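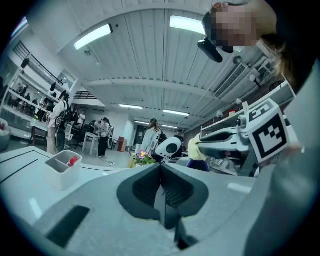 *Issue 6, page 14*

The demonstration floor at Tutside is one open room with a corrugated metal ceiling and white tables. Operators teach by hand here: each picks up a gripper, does the task, and the tool records the motion. The project, named Halim, had logged 3,972 demonstrations when we visited.

"The cube on the gripper is a position reference," the lead engineer said. "It carries fiducial markers on more than one face. If one face turns away from the tracking view, we want another still readable."

Halim began with remote control. Operators drove an arm made by Konen from a desk, and 2,136 demonstrations came from that setup. The engineer does not regret them, but calls them slow. "You wait for the arm. People start to move like the arm, with stops between each joint. With the tool in your hand you fold a cloth at the speed you fold a cloth."

Speed has a cost. A wrist can reach poses the arm cannot, so each hand-held recording is checked against the arm's joint limits before training. Those that fail are dropped – the team does not try to repair them.

Asked what makes a good operator, the engineer named consistency. "Same grasp, same approach, then vary the object position. If you vary everything, the policy averages it and closes on air."

Remote control stays in use for corrections, when a trained policy stalls and an operator takes over mid-task. The next round, on soft goods, is planned for September.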